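**Birnham adds sage green to its Bear electric pot line**

FOR IMMEDIATE RELEASE, April

The Bear electric cooking pot sold by Birnham now comes in sage green. Glass lid, matching knob, two side handles. Price stays at $89. In stores from 9 a.m. on launch day, online the same morning. 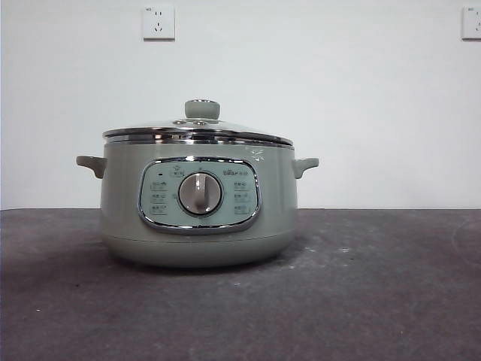 First run is 2926 pots, all going to shops that orderd over the winter. Second run to follow, date to be confirmed.

"Customers kept asking for a color," said Nerea Salcedo, product manager. "Small kitchens, pot lives on the counter. So, green."

Trade orders and samples: Spyros Vrettos, Birnham press desk, ext. 68. Please mention wich store you are writing from.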